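Robots That Learn to Fold
Robots and Jobs, Part 2
By Piret Kivi

A laundry that serves hotels may handle 4000 items in a day. Machines have washed the items for a long time. Folding is still done mostly by hand. Kestero is a workplace where people teach machines to handle cloth.

Blue cloth, a bed and the grippers:

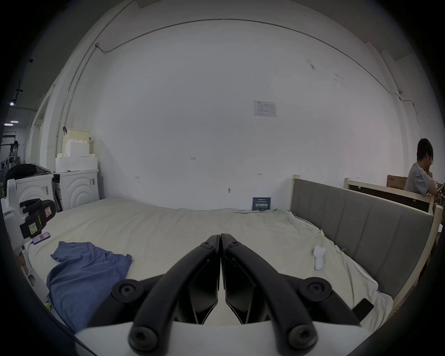
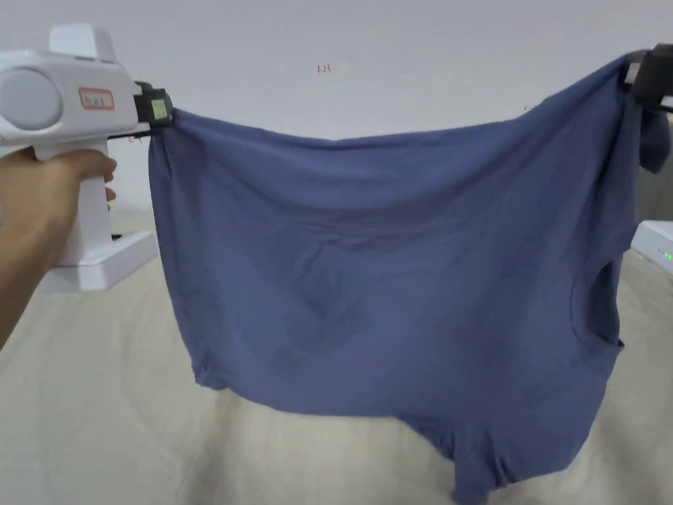
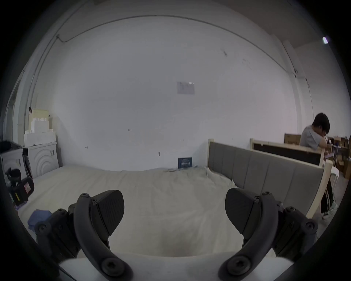

Why cloth is difficult
A box keeps its shape when it is lifted. A T-shirt does not. It sags between the points where it is held, and the folds fall differently each time. A robot needs many examples before it can choose where to grip.

How the examples are made
A gripper is a tool with two fingers that close on an object. A person can hold one by its handle and move the cloth with it. Cameras record each try. One task may need 1000 tries.

What changes for workers
Loukia Moschos folded by hand for 15 years. She now trains new staff to use the grippers. Her arms get less tired, but she says the work is more repetitive and she had to learn to check recordings on a computer. Some folding jobs may disappear if the robots become fast enough. Other jobs, such as repair and checking, may grow. The new jobs need different skills, and workers need paid time to learn them.

Words to know
Automation: using machines to do a task with little human help.
Data: recorded information, such as video.

Next: Part 3, Sorting Machines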